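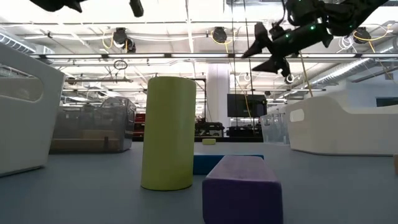
Slide 1: Foam blocks on the gray-blue surface, arm coming in from the right

Okay, hi everybody. Leave this one up while people find chairs.

I'm Wilfredo Dagdag, and I build things at Itbridge, the shared workshop, mostly in the evenings. Aileen Maglaya did the wiring and she's in the second row, so hard power supply questions go to her.

Start with the blocks. People always want to talk about the arm first, and I get it, it's black and has green lights on it! But I spent way more of July thinking about foam. The tall yellow-green cylinder is my favorite and also the one I hate. It stands on a small base, so if the fingers come in even a little crooked, over it goes. The purple block is the friendly one. Flat sides, fuzzy enough to grip, and if you miss by a bit you still get it.

(Pass the spare blocks around. Get them back this time.)

Money. My budget was 791 dollars and I spent 282 of it on a gearbox I ended up not using. Ask me at the break, I'm still a little sore.

Software next. We call our control program Dustano, no reason, Aileen typed it one night and it stuck. It does 2 jobs: it works out where the block is, and it tells the joints how to get there. The first version did both in one big loop and every time the vision part got slow the arm got jerky. Splitting them up took me a weekend and I should have done it in the first week.

(Demo clip. If it won't play, skip it, don't stand there clicking.)

Cables! Yellow is a great color for cables because you see them before you snag them. Leave more slack than you think at the wrist. I went through 10 connectors learning that.

Color is the thing I'd change. Purple next to blue, with one partly behind the other, was rough on our first detector, Bright. It kept drawing one big box over the pair of them. Aileen wrote the replacement, Flultance, which looks at edges too, and it does better, though the little pale yellow block way at the back still gives it trouble when the lights are low.

If there's time: the story about the emergency stop and the coffee. If not, go straight to questions. Put the parts list up and say the workshop is open to visitors after 6 p.m., come by and bring something squishy for it to pick up.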